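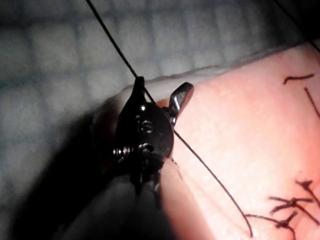 10/19/18

Maver has started taking orders for Kasten, a bench practice kit for people learning to sew with a surgical robot. The kit went on sale this week at $900 and is aimed at teaching hospitals and training labs that already own or rent a robot. It does not include a robot or any instruments.

Inside the box are four practice pads, a base tray that holds a pad in place under the arms, a supply of dark suture thread with needles, and a close-up camera that clips on near the end of an instrument arm. A printed workbook covers the drills. The camera connects to an ordinary laptop over a cable, and the software to view and store the video is a free download for buyers.

The pads are pink synthetic tissue, smooth on top. Maver sells them for use without water or gel, and they can be stored at room temperature. When one side has been stitched too many times to be useful, the pad can be turned over and used again.

Most of the interest so far has been in the camera. On a surgical robot the trainee normally works from the main scope, which looks at the whole work area from farther back. The Kasten camera is placed close to the jaws and shows what they are doing with the thread: where it crosses the tip, whether it has slid down between the jaws, how much tail is left lying on the pad. Maver says instructors asked for a view like that for review after a session. It is not meant to replace the main scope while someone is working, and the manual says so on its first page.

Grulcombe, a training center that runs courses for hospital staff, had an early version of the kit from July. Its staff used it in the beginner suturing course and reported back to Maver on what needed changing. Two things did. The first clip for the camera was stiff and took two hands to remove, and it has been replaced with one that has a side release. The first base tray also let the pad creep when a stitch was pulled tight toward the operator. The production tray has a raised lip and rubber feet.

The center also asked for more blank space on the pads. The early ones came printed with target dots over the whole surface, and trainees tended to aim for the dots without thinking about spacing. The pads now ship unmarked. Instructors who want dots can add them with a marker, and the workbook has a page of patterns to copy.

The workbook starts with picking up and passing thread, with no needle. The next drills are single stitches, then knotted stitches placed close together, then a running stitch along the length of the pad. Each one asks the trainee to leave the finished work in place so that it can be looked at next to the later attempts. Cut tails are left on too. Maver suggests keeping the first pad from each trainee and comparing it with the last.

Thread tension gets a chapter of its own. Most surgical robots on the market give the operator little or no sense of touch, so a trainee has to judge the pull by eye. The chapter has the user draw the thread straight, hold it, let it go slack and repeat, and then watch the close-up video to see how far the thread moved before it went tight. It is slow work — the workbook sets aside 20 minutes for it — and Grulcombe has moved it to the start of its second session, when people are less nervous about the controls.

There are a few limits to know about before ordering. The camera clip fits the instrument shafts on a list that Maver keeps on its product page, and labs with older arms should check it first. The camera has a fixed focus, so anything well behind the pad will look soft. It has no light of its own. Under a single overhead lamp the instrument can throw a broad shadow over part of the pad, and the setup sheet recommends a second lamp on the opposite side. The video has no sound.

The kit does not score anyone. Some training systems give a number at the end of each exercise based on time and hand movement. Maver has left that out of this version and says that grading is up to the instructor. Buyers who want written feedback can pay for a review service run by Zuvley, which accepts uploaded Kasten video and returns notes on each stitch. Zuvley sets its own prices and is taking sign-ups separately. Recordings sent to it are deleted after 90 days unless the lab asks for them to be removed sooner.

Replacement pads and thread are sold on their own, as is the clip. The camera can be bought as a spare only by customers who already have the full kit. Maver is offering a one-year warranty on the camera and the tray. Pads and thread are not covered.

Orders are being handled through Maver's website, with purchase orders accepted from hospitals and schools. Kits ship in the order they are paid for. A version of the workbook with larger print is in preparation and will be sent at no charge to anyone who has already bought the kit.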